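**Tosteck to Open Parts Warehouse in Tillman**

TILLMAN, April 2005 – Tosteck will open a second warehouse in Tillman, adding 18 jobs to the 349 it has at its Flasby plant. 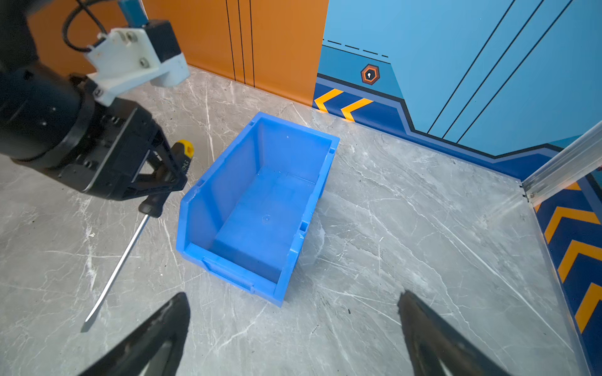 *A blue plastic parts bin and a flat-blade screwdriver.*

The building, bought from Giveck in February, will handle repair parts for hardware stores and small workshops. Orders under 500 pounds will ship from Tillman. Larger orders will still leave from Flasby.

Hiring for the day shift is under way. Applications are accepted at the Flasby front office. Customer account numbers and prices will stay the same.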